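Pendum Veterans Support
Care Package Packing Room: Inspection Checklist with Comments
Site: Uston Annex
Date of inspection: 2026-06-02
Result: Pass, with homework

The Uston room packs up to 900 boxes a month for service members overseas and for veterans in long-term care. The last checklist was filled in entirely with the word "fine," including the line asking for the door code. Comments are mandatory this time.

1. EXITS AND AISLES

1.1 Front exit clear: Yes.
1.2 Rear exit clear: No. Flattened cartons were leaning on the door, under the sign that says not to lean cartons on the door. Moved during the visit. The sign has been promoted to eye level.
1.3 Aisles wide enough for a wheelchair and a cart to pass: Yes, except by the tape shelf, where one of them has to be polite.
1.4 Exit signs lit: Yes, both.

2. LIFTING AND STORAGE

2.1 Heavy stock stored below waist height: Partly. Canned goods are on the bottom shelf. Bottled shampoo is on the top shelf, where it has been since the Wolus donation arrived and everyone was tired. Bring it down before July.
2.2 Shelving anchored to wall: Yes. I pulled on it harder than was dignified.
2.3 Shelf load limit posted: Yes, 700 pounds per unit. The label is handwritten, so I asked for the paperwork. It matched.
2.4 Step stool in good order: One is. The other has a missing foot and a loyal following. Tagged and removed.

3. CONTENTS

3.1 Liquids and gels bagged separately from food: Inconsistent. Two packing tables, two schools of thought. The written procedure sides with the bag.
3.2 Expiration dates checked at intake: Yes. Rejected items go in the red bin, and the log is current.
3.3 No aerosols, lighters, or loose batteries: One can of spray deodorant found in the outgoing stack. Pulled. The prohibited list is taped up behind the coffee maker and should live somewhere people look before they have had coffee.
3.4 Labels readable to the packer: Mostly. Where the ingredients are not in English, set the item aside for the allergy check.
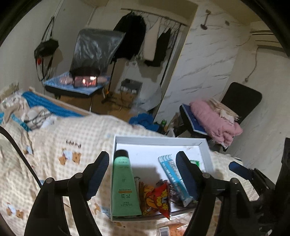 Item 3: mixed contents, open tray. Green tube at left, snack bag to its right.

Allergy cards were present in 9 of the boxes I opened and missing from 2. Both came off the same table — the table knows which one it is. Cards go in before the filler paper, because afterward they tend not to go in at all.

4. TOOLS AND FIRST AID

4.1 Box cutters retract fully: Yes. All are the Segura safety type now, and complaints about them have dropped to a murmur.
4.2 Tape guns guarded: Yes.
4.3 First aid kit stocked: Bandages, yes. Gloves, one, left-handed as far as I could tell. Reorder.
4.4 Fire extinguisher inspected and tagged: Yes. It was also holding a coat.

5. FOLLOW-UP

Shampoo lowered, gloves ordered, prohibited list moved, coat rehomed. Send confirmation to the Pendum office when all four are done. Next visit is in July, and the word "fine" will not be accepted in the comments column.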